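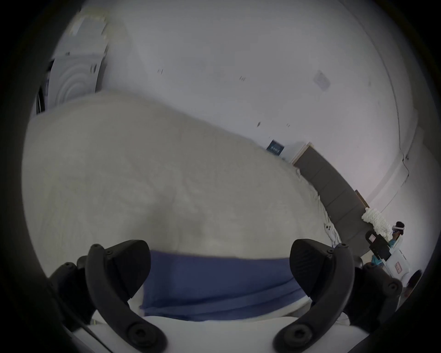 Zenby Summer Duvet, single and double

The Zenby is our lightest duvet, made for people who get too warm at night but still do not like to sleep under only a sheet. It is filled with hollow polyester fibre and covered with cotton. The filling is sewn in squares, so it stays in its place also after many washes.

Sizes
Single: 135 x 200 cm
Double: 200 x 200 cm

Material
Cover: 100% cotton
Filling: 100% polyester
Colour: white

Washing
Wash at 40 degrees with a mild soap. Please do not use bleach or fabric softener. The double size needs a machine of 8 kg or more. It can go in the dryer on low heat – put 2 clean tennis balls inside with it and the filling will open again nicely. Before you put it away for winter, it must be fully dry. Store it in the cotton bag which comes with it.

Which duvet should I choose?
If your bedroom is cold from autumn to spring, the Zenby alone will not be enough. Many of our customers take it together with the Jibrin, our middle weight. Both have small buttons at the corners, and you can join them to one warm duvet.

Delivery
We send from our shop in Bavthorpe. Orders over £80 travel free inside the UK. An unused duvet can be returned in its bag within 30 days.

The double size was out of stock during April and is available again from May 14, 2021. For questions about sizes, please write to Sarahí Ledesma in the shop – she answers in English and Spanish.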